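Nuvomero wrist-camera policy kit — method review after 12 evenings

Reviewed by Rawan Semaan
11 Oct 2018

7 comments | 12 shares

Short version: the method is good, the packaging is a mess, and the docs were clearly written by the person who needed them least. Buy it if you already own an arm. Otherwise wait.

What you get. Training code, a mount, a calibration card, and a starter policy called Dranon. The idea behind Dranon is simple enough — you record demonstrations, the network sees only the wrist view plus how open the fingers are, and it predicts the next short chunk of motion instead of one step at a time. No overhead camera. No depth. No model of the object. The paper claims this moves between rooms better than a fixed camera setup and I wanted to see if that held up outside their lab.

Task I picked: laundry. Cloth into the washer, cloth out of the washer. Mean choice, because a drum is basically a curved mirror with holes in it, and a policy that leans on wrist pixels has to live with glare that moves every time the arm does.

Demos: 6 sessions, all teleop. Took longer than I'd hoped, mostly my own slow hands. Training ran overnight on one card. The default config wants 1000 demos before it will stop printing a warning, and you can ignore that. I did.

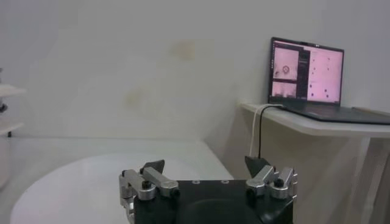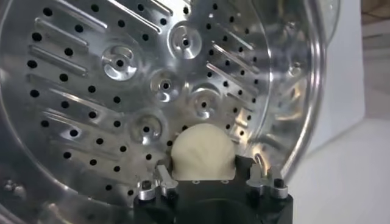
Wrist views: fingers open with the laptop off to the right, and cloth in the grip at the drum.

Results. Loading scored 7 out of 12. Unloading, 6 out of 12. Same checkpoint for both, no tuning in between, and I counted a run as failed if I had to touch anything. For comparison the older Jaber baseline, which plans a grasp from a single still and then goes in blind, got me 1 out of 12 on unloading. So there is somthing here.

Where it fails is interesting. Hardly ever at the pinch itself. Once the fingers close on cloth it mostly keeps it. The trouble comes on the approach, when the steel fills the view and every patch looks like every other patch — it hovers, drifts, picks a direction, changes its mind. Longer motion chunks helped a lot with the dithering. Made it clumsier near the rim though. Pick your poison.

I also tried dropping the gripper reading from the input. Don't. Loading went to zero, it would carry on as if it still had the cloth after dropping it. Paper gives that ablation a single line in a table, should of been a whole figure.

Light matters more than they admit. Flat even light, fine. With a desk lamp pointed at the door it fell apart, and the color jitter setting did nothing for it that I could measure. Re-recording one session with the lamp on got most of it back.

Gripes. Calibration step crashes if the card is tilted. Viewer is slow. Log files have no timestamps, why. The mount is solid, no complaints there, but the screws are tiny and I am down one already. Support answered in a day, nice people, told me to update the firmware, which I had.

Versus Endell: Endell is easier to set up and has a much nicer viewer, but it needs the second camera and a fixed scene. Move the table and you start over. With Dranon I shifted the arm base a hand's width and lost one run out of the next 6. For me that settles it.

Score: 7/10. Would be higher with a manual. New release supposedly in June, will rerun the unloading test then and post numbers.

Share this review (12)
Comments (7)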